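Gallery page for the new floor, finally. Been promising this since November and the Markness office keeps asking, so up it goes. Not every picture has made it in yet, the rest go on when I get a minute.

Quick recap for anyone who missed it: the old carpet tile came out, gray wood-look planks went in, round floor outlets so we're not tripping over extension cords every time someone plugs in a laptop. Planks came through Rivadeneyra, fitting by Jarkau. Took 10 working days plus 2 more for the trim by the doors, which came in the wrong color and had to go back. Chairs lived in the hallway the whole time. Sorry again to everybody upstairs.

## What went down

- Planks: more than 500, counting spares. Spares are in the back closet, bottom shelf, please don't use them as shelf liners
- Floor outlets: 26 for the whole level, flush covers
- Walls: left as they were, just wiped down. Paint is next year's money
- Underlay: the thicker one. Footsteps are a lot quieter, chairs too

## The main room, people back on it

First proper day back in. Everybody cutting straight across instead of going the long way round by the wall, wich was the whole idea.

Outlet cover is the faint gray circle in the planks, in front of the person in the white top and black trousers. Easy to miss, and I like that about it. Streaky grain on the light gray, off-white walls behind. I argued for a darker plank back at the sample stage and lost, fine, the light one is better in here. 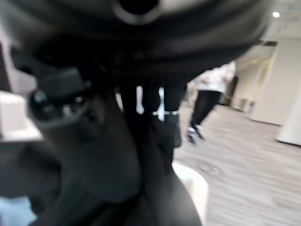 ## Looking after it

Copying this over from the Jarkau sheet so it's all in one place. Someone will ask.

- Dry mop or soft broom, daily if you can. Grit is what scratches it
- Damp mop once a week, wrung out hard. No puddles near the outlets
- No steam cleaner. I know the one in the closet is new. Still no
- Felt pads on anything with legs, bag of them in the top drawer at the front desk
- Outlet covers: press on one side, other side lifts. Close them again when you unplug!! Grit gets in teh hinge

## Still to do

- One plank by the kitchen door clicks when you step on it, Jarkau coming back to look
- Threshold strip to the stairwell, on order
- Labels for the outlets so we know which breaker goes with which. Half done, the list is taped inside the breaker panel door
- Entrance mats. Drirkik sent two samples, both at the front desk, have a stomp on them and write down wich one you want

More pictures once the threshold strip is in. If you've got decent ones of the old carpet coming up, drop them in the shared folder, mine were mostly of my own boots.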